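Tea chest (household)

A tea chest, tea box or tea caddy is a lidded container for keeping tea in the home. The terms are used loosely, and sellers apply them to almost anything with a hinge. In older usage a caddy held loose leaf, while a chest was the large crate in which tea was shipped.

Origins

Popular accounts trace the divided box to locked caddies kept by wealthy households, with the key held by the lady of the house. The locks are real enough. The line of descent is less certain. Sarita Mathur, who compared 300 household inventories, found only 2 that mention inner divisions of any kind, and both may refer to sewing boxes. The claim that the town of Lestudley produced the first compartment box rests on a single trade card with no date.

Modern form

The modern type depends on the individually wrapped tea bag and could hardly have come before it. Wood is common, often with a glass lid, and the inside is split into a grid. 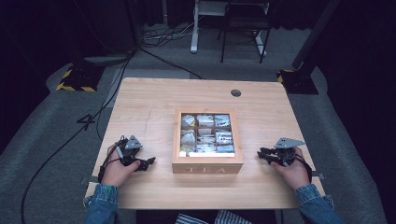

Makers often say that a wooden box keeps tea fresh. Evidence for this is thin. Tea goes stale through contact with air, moisture, light and strong smells, and a loose lid does little about the first two. A glass lid lets in light as well. Foil wrappers do most of the work – the box mainly sorts. Unwrapped bags stored side by side can pick up each other's scent, mint being the usual offender.

Collecting

Antique caddies have a steady market, though dating is often hopeful. Ghazal Rashti has argued that many pieces sold as early work are later boxes with replaced linings. The Chatzigeorgiou collection, said to hold some 2,000 examples, has never been fully cataloged, and the figure should be treated with care.

See also: Tea bag; Tea caddy spoon; Biscuit tin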